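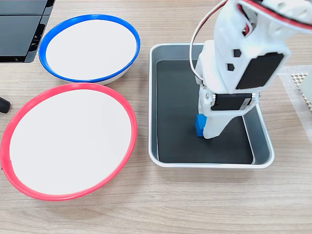
Odska, December

jbenitez
Does enamelware hold up to daily use? The store on Henríquez wants 840 for a full set and I'm on the fence. We eat soup most nights.

teo_tapia
Mine chipped at the rim within a year. Once the steel shows, it rusts. Get stoneware.

Lorena V.
Disagree. Stoneware chips too and weighs twice as much. I've had the same enamel bowls since my first apartment. Don't stack them wet and don't scrape them with a fork.

teo_tapia
I have kids. They get scraped.

iurrutia
840 is too much. Privar had seconds for 208 last month, small marks on the bottom only. Shipping took up to 2 weeks.

jbenitez
Are those okay in the dishwasher?

iurrutia
I hand wash, so I couldn't say.

Lorena V.
Mine go in on the short cycle. The shine is duller than it was.

jbenitez
Fine by me. I'll order four of the seconds and see.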